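Oiling a butcher-block top takes an evening, plus a night of leaving it alone. These steps are for bare or previously oiled wood. A varnished top has to be stripped first.

## What you need

- Food-grade mineral oil
- Sandpaper, 150 grit
- Two lint-free cotton rags
- Dish soap and a plastic scraper

## Clean and sand

1. Clear the top and scrape off anything stuck to it.
2. Wipe with warm soapy water, then with plain water. Don't let it puddle at the seams.
3. Dry with a towel and wait until the next day.
4. Sand with the grain, using light, even strokes. Stains from tea or metal cans may need a second pass.
5. Vacuum, then wipe off the dust with a barely damp rag.

If washing raises the grain again and the wood feels fuzzy, let it dry and go over it once more by hand.

## Oil

Warm the bottle in a bowl of hot tap water for 5 minutes. Pour a thin line down the middle and spread it with the grain, working out to the edges. End grain drinks more than the faces, so go back to it before you stop.

Leave the oil for 40 minutes and wipe off whatever is still sitting on the surface. Repeat if there are dull patches.

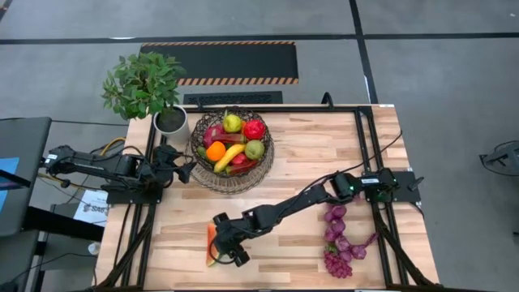 Stand the top on blocks if it isn't fixed down, and do the underside too. One coat is enough there. A top oiled on one face only can cup over a dry winter.

Lay used rags flat to dry before they go in the trash. Keep paper and cardboard off the wood overnight, as they will pull oil out and leave a mark.

Re-oil when water stops beading. On a new top that may be every month at first.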